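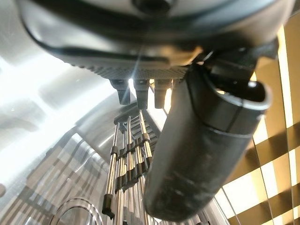 Figure 1. Wrist view during the rack task, three-finger gripper, black cylinder at right.

Week 5: Comparing grippers on shiny surfaces

Reading before lab: the Pidel controller notes, sections on force limits and wrist camera exposure.

Bare steel is hard on a wrist camera. In Figure 1 the glare at upper left has washed out part of the metal, and the rods carry bright highlights along their lengths. Depth readings on polished rods like these should not be trusted without a second view.

We will compare two grippers on the same arm, the Potenik three-finger and the Strobel parallel jaw. Each group runs 96 trials per gripper. Set exposure once, at the start, and leave it alone. Keep the closing force at 65 percent for both.

For every trial, log:
Gripper
Approach angle
Result (held, slipped, missed)
Whether the fingers touched the rack

Last term's Dadix log has 477 trials and is on the course page. Use it to check your script before Tuesday.

A slip counts only if the object moves in the fingers after the lift begins. Contact with the rack before closing is logged as a touch, and the trial still counts.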